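Ticket: Hand gripper demos, tracking drops out on blankets
Opened by: Eirini Gavalas
Status: waiting on reporter

Hi Eirini, and thank you so much for the careful notes, they saved me a good hour! I replayed the folding demos you uploaded from Bråten, and 4 of them lose position just as the jaws close. The others look lovely, really smooth hand work.

My first guess is sunlight. Could you draw the curtain, restart the tracker and record 2 more, going a bit slower near the cloth? 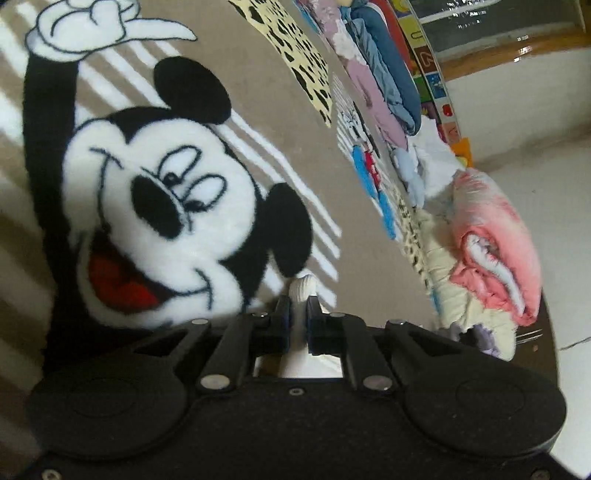

If it still drifts after that, send me the log from the restart onward and I'll go through it with Ivar (he wrote the tracker, so he's the right one to pester). Please keep the old demos for now.

Warmly,
Ese Nwosu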